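Ticket: Wrist camera drops frames after gripper swap, simulated bathroom set
Opened by: Mireille Saab
Assigned to: Georges Srour
Component: Kirkura sim bridge / camera node
Status: Resolved, follow-up open

Mireille Saab, 09:40
Comparing the Butov two-finger gripper against the Vater parallel gripper on the same arm and controller. With Butov loaded, the wrist camera publishes at 60 Hz. With Vater loaded, the rate starts at 60 and falls off until the grasp planner times out. Same scene file, same seed, same start pose. Rendering load on the machine looks normal in both cases. Log attached from the Vater run, 300 episodes requested, stopped by hand.

Georges Srour, 10:15
Which bathroom layout? There are several in the set and the reflective ones cost more to render.

Mireille Saab, 10:22
The one with the orange floor and the gray stone pedestal sink. Task is the container by the faucet. I also ran the kitchen layout with Vater and got the same falloff, so I don't think the layout matters.

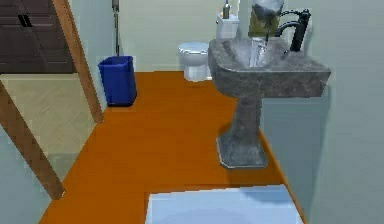 Georges Srour, 11:05
Reproduced. Tried the following:
Shadows off: no change.
Camera resolution halved: slower falloff, same end state.
Camera moved from the wrist mount to a fixed mount, Vater still loaded: no change.
Arm with no gripper: steady 60 Hz.
Vater with collision disabled on the fingers: steady 60 Hz.
So the camera node is starved by something on the physics side. Looks like contact generation.

Suha Ghanem, 11:30
Check the finger meshes. The Vater package ships the visual mesh as the collision mesh. Butov uses simple boxes. We hit this with the Twal controller tests in January and worked around it by lowering the physics rate, but that changes grasp behavior, so don't do it for a comparison.

Georges Srour, 13:10
Confirmed. Both Vater fingers point to the full visual mesh. The two pads also overlap slightly at the closed position, so contacts pile up as soon as the gripper closes. Replaced each finger with a box and a pad, and set the closed limit 2 mm wider. Camera holds 60 Hz through all 300 episodes.

Mireille Saab, 14:45
Works on my side. Grasp results from the earlier Vater runs should be thrown out – the planner was working from stale frames. Rerunning both grippers with the new file.

Rawan Moussa, 15:20
Merged to the shared gripper folder. Leaving a follow-up open for Samina Magsi to check pad friction on the new Vater model against the bench values.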